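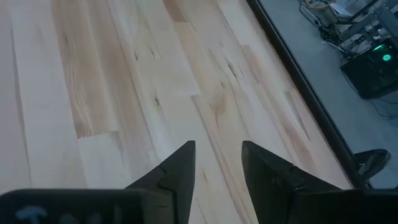 Is the Morin gripper kit worth renewing in January? I'd say so, if Tolateck keeps the price where it is.

We've run 308 pick cycles since my last note and I'm really happy with the black fingers (so much easier to swap than the Fuvar set!). Ingeborg Hofstetter did the second round with me and got through it in 2 afternoons. Spending stands at $2,954, spare fingers included. The manual is still a mess, and support took 24 hours to answer a simple wiring question. I'll send the quote for the second kit once I have it.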